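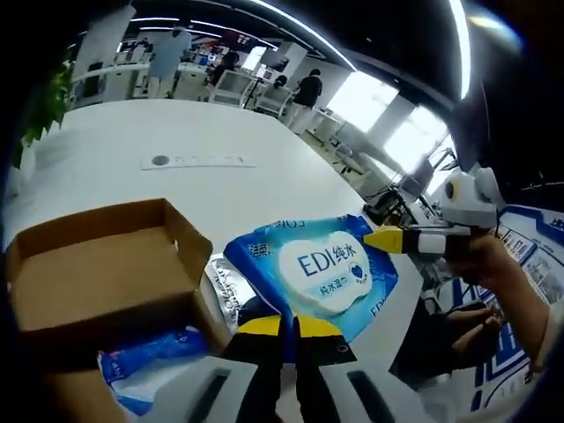
Two-handed packing from handheld gripper demos: first numbers

kaewkla_fan
Posted in August
Okay, I'm excited about this one! We've been collecting two-handed box packing with handheld grippers, no robot in the loop, then training one policy on both wrist views. With 52 demos the policy packed soft pouches in 6 of 16 trials. With 100 demos it got 13. Same box, same items — all we did was keep recording, and we shuffled where things start on the table.

momix
Nice jump, but 16 trials is tiny. Did you hold out any packages?

kaewkla_fan
Two, both shiny. Foil was the one I worried about and it did fine. Standing a pouch upright is still the hard part. One hand steadies, the other lets go, and the timing has to be learned from the demos.

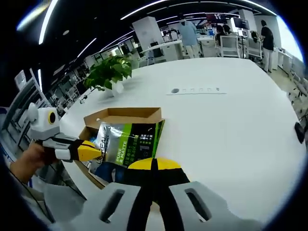 Both grippers at the silver and green pouch, box open

Gearóid Conneely
I don't buy that the second view helps as much as you think. On Idon we dropped one wrist camera and lost almost nothing.

kaewkla_fan
Was Idon doing handoffs, though? When one gripper covers the pouch, the other side view is all the policy has. I can run the ablation tonight, I'd love to know!

Gearóid Conneely
No handoffs, single picks mostly. Fair point. Still want to see the ablation.

clelline_dev
Please post the failures too. Ours were nearly all bad release timing, and slowing the demos down fixed more than adding data did.

kaewkla_fan
Ooh, slower demos is an easy test. Ablation first, then that. Failures go up with it.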